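**Plondo opens trial bookings for its magazine handling service**

2/4/19

Plondo has opened bookings for a robotic tidying service intended for reception areas, salons, and waiting rooms. The service, offered under the name Hedelcombe, covers the handling of magazines and other reading matter kept in baskets at floor level. It is available first to customers in the Tumer business park, with wider availability planned for June.

Under the agreement, Plondo supplies an arm with a two-finger gripper, a wrist camera, and the software needed to operate them. Customers provide the basket and the reading matter. Soft-sided and woven baskets are accepted, including those with fabric linings and loop handles, provided that the opening is wide enough for the gripper to enter at an angle.

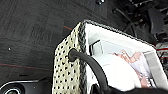 The company states that handles and loose cloth were the subject of most of its development work over the past year. A handle that falls across the opening can obstruct the approach, and the software is designed to plan a path to one side of it. Where no suitable path is found, the arm withdraws and sends a notice to the front desk.

Glossy covers present a separate difficulty. They reflect overhead lighting and offer little grip to a hard surface. Plondo has specified padded fingertips for the service and recommends that they be wiped with a damp cloth at the close of each business day. Replacement tips are included in the monthly fee.
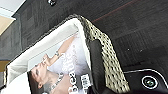 The fee is set at $400 per month, with a minimum term of 6 months. Installation is charged separately and is normally completed within 2 working days. Customers who take part in the trial will receive staff training at no additional cost.

An independent assessment of the service was carried out by Christodoulou, a consulting firm that reviews equipment for small businesses. Its report describes the gripping of single magazines on dark carpet as dependable, with 98 percent of attempts completed without staff assistance. The report was less favorable on speed and noted that thin leaflets were often left behind. It advised Plondo to publish a clear list of the items the service is able to handle. 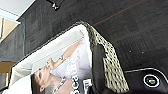
Can the service be used while visitors are seated nearby? Plondo permits operation during opening hours only when a marked clearance area is in place around the arm, and it advises customers without sufficient floor space to schedule the work before opening or after closing.

Lambros Tsakiris, who manages customer trials at Plondo, said the company had accepted the findings of the report. "The list of supported items will be sent to every trial customer with the installation papers," he said. "Leaflets will not be on it for the time being."

Camera images are used to locate the basket and its contents. According to the service terms, they are stored on the customer's premises and are not passed to Plondo unless the customer requests technical support.

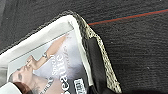
## How to apply

Businesses wishing to join the trial should complete the application form available from the Plondo office at Tumer. Applicants are asked to state the type of flooring, the dimensions of each basket, and the hours during which the arm would be in use. A site visit will be arranged before any agreement is signed.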